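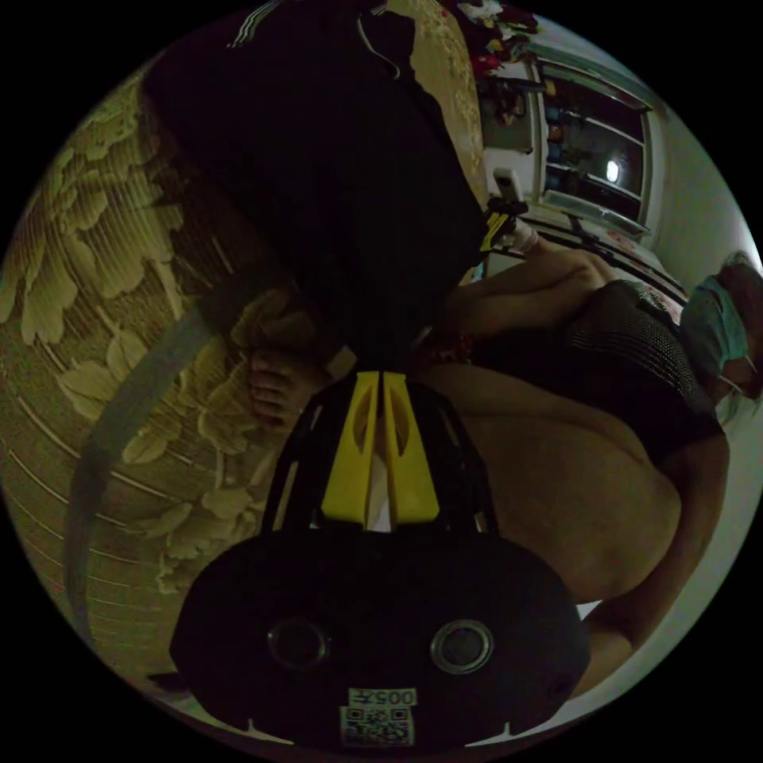 Dalport 673 Mesh-Back Chair: Review for Seated Folding and Sorting

By Tuấn Đoàn

Most reviews of low-cost mesh chairs assume a desk. I do very little desk work. My use is folding: seated beside a low surface, clothes in front and to one side, with a lot of leaning forward and reaching across. I have used the 673 for that since April and compared it with the older Brovach it replaced.

Price as bought: $80, one box, no tools needed beyond the hex key supplied.

Assembly

The instructions run to one folded sheet. The back bolts to the seat pan with four screws, and the rear pair are hard to start if the front pair are already tight. Leave all four loose until the last one is in. The key is soft and had rounded slightly by the end. I went over the screws again with a proper driver after a week and got a quarter turn on two of them.

Seat height

Lowest setting is 15 inches from floor to front edge, measured with nobody seated. This matters more than any other number if the work is on a bed or a low table. On the Brovach, which stops higher, I bent at the waist for every piece. On the 673 my knees sit close to the level of the work and my forearms can rest between pieces. The lift holds its height. I marked the column with tape and found no sinking after a full session.

Taller users should check the other end of the range. At full height the seat wobbles side to side a little — not enough to be unsafe, enough to notice.

Back

The back is black mesh in a fine weave. The fine weave is a practical advantage with clothing. Coarser mesh, such as that on the Maruyama I tried before buying, snags on zipper pulls and hook-and-loop cuffs. I hung a knit sweater over the 673 for several days and found no pulled threads.

Tension is firm across the lumbar area and noticeably slacker near the top. When folding, the back gets used only in the pauses, so I can't say how it would feel over eight hours of typing. Air gets through it well. On bare skin in warm weather it leaves a faint grid mark and is otherwise comfortable.

Lint collects in the mesh. A vacuum brush takes most of it out. A sticky roller doesn't reach into the weave and isn't worth the sheets.

Reach and rotation

The swivel is the reason to buy a chair like this for sorting. My usual layout is finished stacks at the far side, unsorted clothes near the feet of the stacks, and anything that needs a closer look on my lap. Track pants and track jackets are the worst of it: slick fabric, side stripes that have to line up if the fold is going to lie flat, and a tendency to slide off whatever they are stacked on. I fold them in thirds lengthwise and then in half, and keep them apart from cotton.
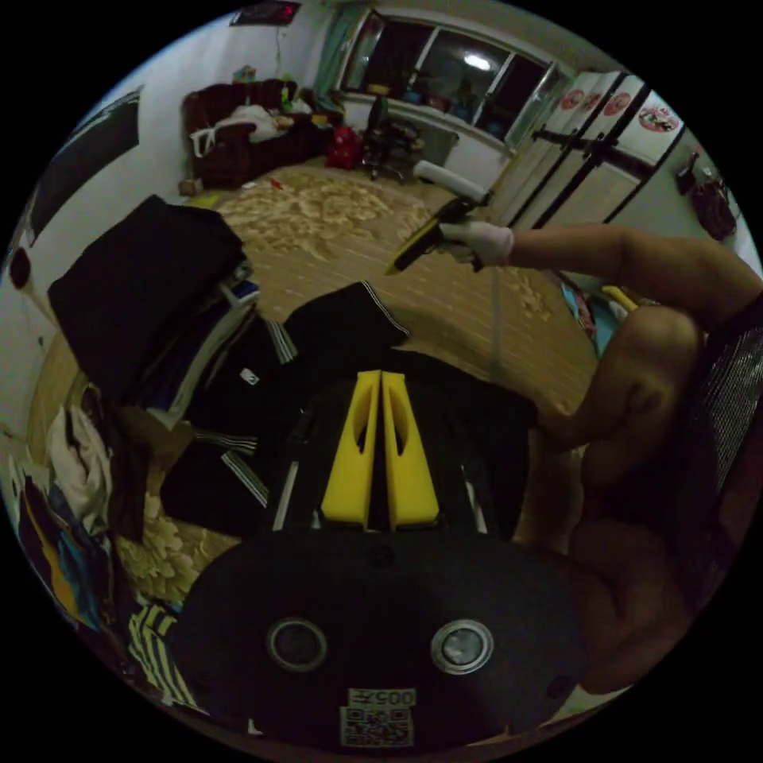 Rotation from lap to stack should take no effort, and on the 673 it takes slightly too much for the first few degrees. The bearing is stiff from rest and smooth after that. With both hands full this means a small push with one foot each time. It eased over the first month and hasn't changed since.

I removed the armrests. They are held by two bolts per side and come off cleanly, with no exposed edge left behind. With them on, the chair can't be pulled close to the work, and long sleeves catch on the front corners.

Floor

The stock casters are hard plastic. On light wood planks they roll loudly and drift when leaning out to one side. I replaced them with Piltham soft-tread casters, which have the same stem and push straight in. Drift is reduced. Anyone on carpet can keep the originals.

Weight

The chair weighs 38 pounds with armrests, by my bathroom scale. It can be moved between rooms by one person but the base is awkward on stairs.

Faults

— Front edge of the seat foam is thin, and the pan can be felt when leaning forward for more than half an hour. A folded towel fixes it.
— Tilt lock has two positions only, and the upright one rattles.
— Height lever sits far enough back that loose clothing on the lap gets caught on it when reaching down.
— Spare screws are not included.

Verdict

Good for seated folding, sorting and mending at a low surface. The low seat and the fine mesh are both better than on the Brovach, and the bearing is a little worse. Add the price of casters if the floor is wood. I would buy it again with a thicker seat, and for desk work I would try it in person first.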